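"Brot schneidet man erst am nächsten Tag"

Als ich bei Bleddyn Bellis klingle, ist es kurz nach vier, November, draußen schon fast dunkel, und aus dem Treppenhaus riecht es nach Roggen. Ich hatte mir fest vorgenommen, nichts zu essen und professionell zu bleiben. Das hat ungefähr bis zur Garderobe gehalten!

Bleddyn ist vor 16 Jahren aus Wales hierhergezogen, der Liebe wegen, wie er sagt, und die Liebe mochte kein Toastbrot. "Meine Frau hat mir am ersten Morgen ein Stück Sauerteigbrot hingelegt und ich dachte, das ist ein Versehen", erzählt er und lacht. "Es war sauer! Ich habe es heimlich in die Serviette gewickelt." Heute gibt er unter dem Namen Fallemham Backkurse, schreibt einen Newsletter mit 895 Abonnenten und redet über Teigruhe, wie andere Leute über Fußball reden.

Sein Sauerteig heißt Hopkin. Natürlich frage ich, warum. "So hieß der Kater meiner Großmutter. Der hat auch den ganzen Tag geschlafen und abends Ansprüche gestellt." Hopkin wohnt in einem Glas im Kühlschrank, wird einmal die Woche gefüttert und ist schon zweimal mit im Urlaub gewesen (einmal ausgelaufen, auf der Rückbank, davon will Bleddyn lieber nicht mehr erzählen).

Ich gestehe ihm, dass meine eigenen Brote flach wie Fladen werden. Er will sofort wissen, wie warm es bei mir in der Küche ist, und ich habe keine Ahnung. "Das ist das Problem", sagt er. "Alle fragen nach dem Mehl. Im Winter braucht der Teig bei mir manchmal doppelt so lange wie im Sommer, und im Rezept steht trotzdem vier Stunden. Schau den Teig an und lass die Uhr hängen." Für sein Alltagsbrot nimmt er 900 Gramm Mehl, zwei Drittel Roggen, den Rest Weizen. Das Salz wiegt er ab, beim Wasser gießt er nach Gefühl, was mich als Anfängerin ehrlich gesagt ein bisschen nervös macht.

Und dann kommen wir auf das Schneiden, und da wird er richtig streng. Frisches Roggenbrot anschneiden, solange es noch warm ist? "Bitte nicht. Die Krume schmiert, das Messer klebt, und dann schreiben mir die Leute, das Brot sei nicht durchgebacken. Brot schneidet man erst am nächsten Tag."
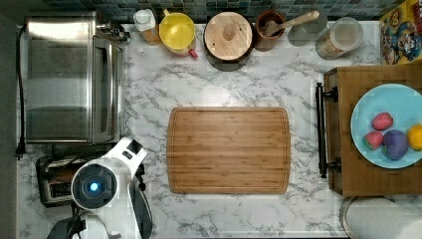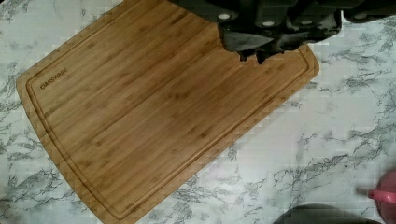 Beim Messer ist er erstaunlich entspannt. Wellenschliff, lang genug für den ganzen Laib, mehr verlangt er nicht. "Und sägen, nie drücken. Ich sehe im Kurs Leute, die lehnen sich mit dem ganzen Oberkörper drauf."

Ob er eigentlich jemals Brot kauft, will ich wissen. Er zögert - ziemlich lange sogar. "In Loltitden gibt es eine Bäckerei, die macht ein Kümmelbrot, das kriege ich nicht hin. Ich habe es mit 306 Gramm Vorteig versucht, mit mehr, mit weniger, mit geröstetem Kümmel. Es schmeckt immer nach meinem Brot mit Kümmel drin." Gefragt hat er die Bäckerin auch schon. Sie hat sehr freundlich gelächelt und ihm noch ein Brötchen dazugelegt.

Was mit altem Brot passiert, ist bei Bleddyn übrigens fast ein eigenes Fach. Scheiben röstet er in der Pfanne mit Butter, Kanten kommen in die Suppe, und aus dem Rest werden Brösel, die er in den nächsten Teig mischt. Das Brot bleibt davon länger saftig, sagt er, und ich habe es mir dick unterstrichen.

Im Frühjahr will er einen Kurs nur für Kinder anbieten, mit kleinen Laiben, die jedes Kind selbst formt und mitnimmt. Den Teig setzt er am Abend vorher an, "sonst sitzen die da und warten, und ich muss singen".

Zum Abschied bekomme ich ein Marmeladenglas mit einem Klecks Hopkin in die Hand gedrückt, dazu einen Zettel: heute noch füttern, Deckel nur auflegen. Gefüttert habe ich ihn um halb elf, im Schlafanzug.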